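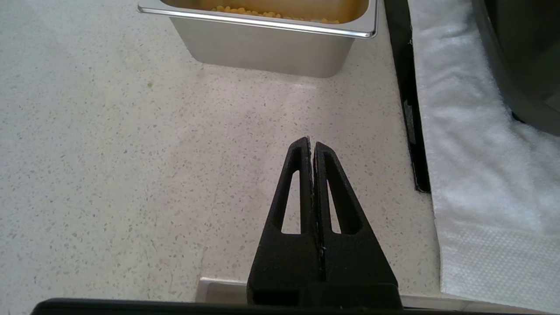
**Does wiping down a kitchen counter more often make people cook more at home?**

A little, going by our logs, and much less than having a clear counter to start with.

## Where the question came from

Three of us share a house on Usovmont Street, and a fourth member of the group lives in the Markora dorms, where the kitchen serves a whole floor and the toaster has a waiting list. The course asked for a small study of a household habit. Our first proposal was about sleep, and it came back with "too many of you already do this" written in the margin. So we did counters.

Most advice we found says a clean kitchen makes you want to cook. The pages saying so tend to sell spray. We wanted to see if the claim held up among students, who own one good knife per household and argue over it.

## What we did

We recruited 37 households through the Zuvness housing board. Each one kept a paper log on the fridge for 16 days in November. Every time somebody ate at home, they wrote down:

- what the meal was, in a word or two
- cooked, assembled, or reheated
- when the counter was last wiped
- whether there was room to put down a cutting board without moving anything

The last item was a late addition. One of our own housemates pointed out that a counter can be spotless and still have a rice cooker, a bike helmet and eleven mugs on it.

"Assembled" caused more trouble than everything else put together. Cereal is assembled. Is a sandwich? What if the sandwich is toasted? We ruled that heat applied to raw food counts as cooking and that toast does not, and received two written complaints.

## What came back

We ended up with 2,693 usable entries. Another 281 were thrown out, mostly for missing times, though one full page had been used to work out who owed whom for electricity.

Cooked meals were slightly more common on days when the counter had been wiped since the previous meal. The difference was small enough that we wouldn't bet the deposit on it. Clear space did far better. When there was room for a cutting board, people cooked more in nearly every household, including the ones that hardly ever wiped anything.

Households with a cleaning schedule on the wall did not wipe more often than those without. They did have nicer handwriting.

## Problems

Everything is self-reported, and people know what the right answer is to "when did you last wipe the counter." We saw a lot of "this morning." In one log it was still this morning at 11 p.m.

The direction of the effect is also open. Clear space may lead to cooking, or people who plan to cook may clear the space first and then fill in the log feeling pleased with themselves. We asked for the counter to be noted before the meal was made. We suspect it was noted afterward, with greasy fingers – the paper supports this.

We leaned on Oddsson's clutter scale to sort the kitchens at the start. It runs from one to five and was plainly written by somebody who has never lived with students. Most of our kitchens were a four. We should have split the four.

## If we ran it again

Longer, and over a stretch without a holiday in it. Leftovers wrecked the last few days of the log – everything is "reheated, turkey" – and we had to decide how to treat a turkey cooked in a different state. We left it as reheated.

We would also record who did the wiping. Two households asked us to, fairly urgently.

Revised 7/2/24. The appendix with the blank log sheet is unchanged, except that toast now has its own box.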